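Windus Round Basket, Terracotta

Grilach > Table and Kitchen > Baskets and Trays

In stock

I've been selling baskets for a fair while now and I still get a bit daft about a nice round one. The Windus is the one I take home. I've got two of them in my own kitchen (one for bread, one for whatever ends up on the worktop by the evening: keys, plasters, a lemon, the post) and I'd have a third if there were anywhere left to put it.

It's a shallow, round, woven wicker basket in a soft terracotta orange. The colour has a touch of pink to it, so please don't expect the bright orange of a plastic bucket. It's closer to an old flowerpot that has been out in the garden for a few summers. I've had customers tell me it looked more orange on their phone and others who thought it looked more pink, and I'm afraid that's screens for you! If you're trying to match it to a wall or a set of bowls, ask me for a colour snippet and I'll pop one in the post.

The weave is what sold me on it. The strands start at a small point in the middle of the base and run outwards like the spokes of a wheel, and then when you get to the sides it all tightens up and goes round and round instead. A thicker braided rim finishes it off. I like a proper rim on a basket. You pick these things up by the edge a hundred times a week, and a thin edge starts to go long before the rest does.
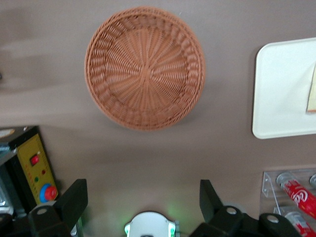 The Windus basket in terracotta, with a white tray and a clear can rack alongside.

What do I use it for? Bread, mostly. Line it with a tea towel or a napkin, tip the rolls in, put it on the table and let people help themselves. It's shallow enough that you aren't rummaging about for the last one. It does well with fruit too, though I'd stick to things that sit happily in a single layer (clementines, plums, a few apples), and if you're the sort of household that gets through a mountain of bananas you'll want something deeper. Have a look at the Votville, which is the tall one with handles.

It's good for crisps and nuts at a party as long as you put a napkin or a bit of greaseproof down first. Salt gets into wicker and you'll be picking it out until June. I also know people who keep one by the front door, one on a dressing table, and one in the bathroom for flannels. I'm less keen on the bathroom idea because of the steam, but they tell me it's been fine, so do as you like.

Setting out a drinks table

This is where I think it really earns its keep, and it's how I do mine when people come round. I keep three things together: the basket for the snacks, a white tray for the bits and pieces, and a clear rack for the cans.

The tray has rounded corners and a thin raised lip, and I use that sort of thing for napkins, a bottle opener, straws, the slices of lime. Plain white goes with the terracotta beautifully. Put the basket on a dark tray and it all gets a bit gloomy, in my opinion, but a pale one makes the colour sing.

The rack is clear acrylic and holds the cans lying down, so you can see what you've got left without opening a cupboard. We always have Coca-Cola in ours. My family would riot otherwise. Being see-through it doesn't argue with anything else on the table, and the red of the cans looks cheerful next to the basket. The tray and rack are sold separately, and neither comes with the basket. Cans are down to you, I'm afraid.

If you're short of space, put the basket at the back and the rack at the front corner, where people can get at the cans without reaching over the food. I learnt that one after a sleeve went through the hummus.

Looking after it

Day to day, just turn it upside down over the sink and give the base a tap. Crumbs work their way into the middle of the weave, where the strands all meet, and a dry pastry brush or a soft old toothbrush gets them out nicely.

If something sticky gets on it, wipe it with a cloth that's barely damp and leave it to dry somewhere airy. Please don't put it in the dishwasher. I know it's tempting, and I have had to reply to the emails afterwards. Don't leave it on a radiator or in a hot window either, as the strands go brittle and the colour will fade.

A new one can have the odd whiskery end poking out. Snip it off with nail scissors and don't pull, or you'll bring a length of the weave along with it.

Colours and ordering

Terracotta is the one on this page. We did a dark green under the Manríquez name for a while, and that has sold out. I'm asked for it nearly every week and I haven't given up on getting more.

We've sent out 1,432 of the terracotta so far, and there are 147 left on the shelf from this batch. They're woven by hand, so sizes wander a little from one to the next. If you're buying a pair and want them to match closely, leave a note with your order and I'll go through the pile and find you two that get along.

Price: £15 each
Sold: singly, unlined
Goes with: white rounded tray, clear can rack (both sold separately)
Returns: fine if it's unused, just drop me a line first

Page updated 2019-03-28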